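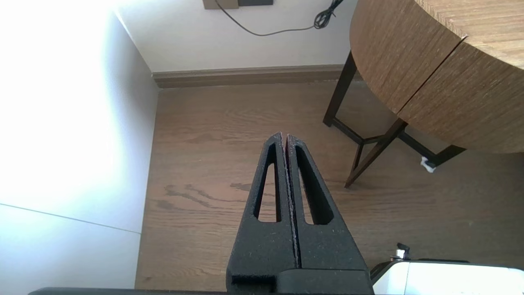
Ninov

Progress report, July 19, 2023

The Plaltska room refit is 2 weeks behind the program we gave you, and I'm not convinced the revised one will hold either. The wood-grain floor and brown baseboard are in. Telletti has invoiced 43 hours for the floor and I can match 19 of them to the site log. Please hold the balance until they send timesheets.

One wall plate is beige and its neighbour is dark grey. Chareonsuk quoted $600 to replace both, a price I'd query before anyone signs. Paint colour for the back wall is still listed as off-white, with no code supplied.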